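Robot Learning Methods, handout 7
Learning from hand-held grippers: the wrist view and the head view
Vostham course notes, revised 12/17/24

In the first part of the course we collected demonstrations by teleoperation. In this part the person holds the grippers directly and no robot arm is needed during recording. The method we follow is the one used in the Hiltetti project, with small changes for our own table.

Views from one recording place, one taken at a gripper and one from head height: 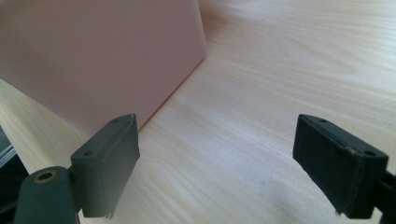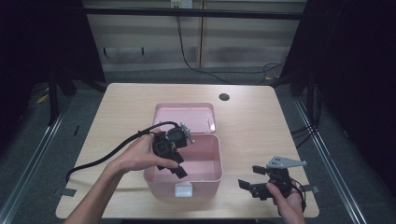 Liao objects to the whole idea of the second view. The robot will never have a human head, the argument goes, so a policy trained with head images learns to depend on shoulders, sleeves and bare arms which are absent at test time, and it would be more honest to train with the wrist images alone and accept the lower score. We take this objection seriously and come back to it in section 3.

1. What each view contains

A wrist camera moves together with the fingers. The relation between the camera and the finger pads is fixed, so the pads are found in nearly the same image position in every recording. What changes is the rest: the table, the object, the light. For the network this is convenient. The question "how far is the object from my fingers?" can be answered in image coordinates, and it does not matter much where the table stands in the room.

The price is a narrow view. When the pads are close to a large flat surface, the image may contain one edge and a lot of table. From such an image alone you cannot say if the surface is a wall, a lid or a tray. The head view has the opposite character. It shows the open box, its lid and both hands together, but the distance between a finger and the object is hard to read from it, and the hands hide part of the work.

2. The method

Each demonstration is cut into short windows. For every window we store the images, the pose of both grippers and the opening of the jaws. The action is written as the change of pose relative to the present gripper pose, not to the table. Please check this in your own code before you train – it is the most frequent mistake in the homework.

The two grippers need one more quantity, the pose of the left gripper as seen from the right one. Without it each hand can behave well separately and still the hands do not meet at the object.

Training is done in 2 stages. First the wrist encoder is trained on all demonstrations, over 2,000 in the present set. Then the head encoder is added and trained on a subset of 200, while the wrist encoder stays frozen. The head images are masked at random in this second stage, so that the policy must also work when they are missing.

3. Result and discussion

On box tasks the policy with both views chose the correct side of the lid more often than the policy with wrist images only. At the final approach we found no clear difference. This is what we would expect from section 1: the head view helps to decide where to go, and the wrist view takes over near the contact.

Concerning the objection, we repeated the training with the arms painted out of the head images. The advantage became smaller but did not disappear. So a part of the gain was indeed connected with the arms, and Liao is right to this extent. The Sevham group published a similar test in October, with a different mask, and their reduction was larger than ours. We do not know the reason yet.

Homework

Take one demonstration from the course folder. Plot the relative pose of the two grippers over time and mark the windows where the wrist image alone is ambiguous. Explain in half a page how you decided. Then repeat the plot with poses written in the table frame, and describe what happens to the curves when the table frame is shifted by a few centimetres.

Reading for next time: the chapter on masking in the course reader, without the appendix.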